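Dividers, and how tall they should be

2022-01-17

I have finally settled on a storage method for the small cards. The collection stood at 639 when I last went through it, and the old arrangement, rubber bands in a drawer, had begun to mark the edges.

The first attempt was a deep box with a lid. It held everything, but the cards slumped and I had to lift out a whole block to reach one near the back. The second was a ring binder — tidy enough, but slow to refill.

For cards in daily use I now prefer a low, open cardboard tray divided into a grid. Cards stand upright, so the top edge can be pinched between finger and thumb. Divider height matters more than I expected. Too tall and there is nothing to grip; too short and the cards lean over into the next compartment.

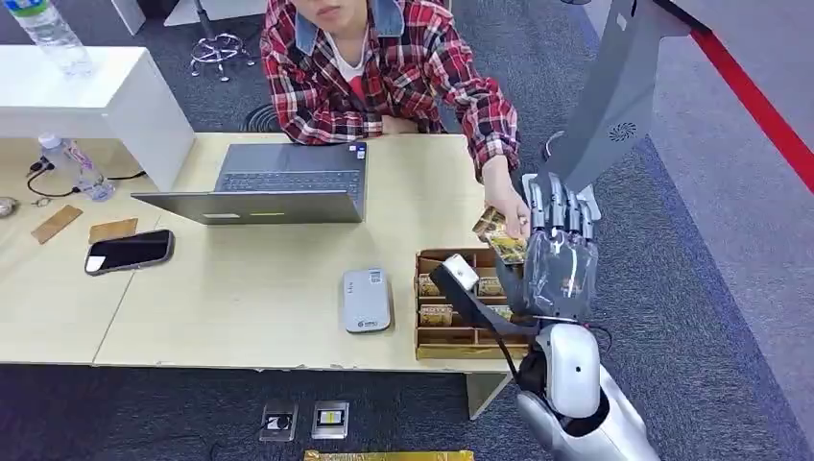
Gold cards standing in the tray, with one more held upright beside it.

I keep the tray at the right-hand end of the desk and do the sorting to the left of it. Nazar Pasichnyk wrote in to suggest felt in the bottom of each compartment. I have cut the pieces but not glued them yet.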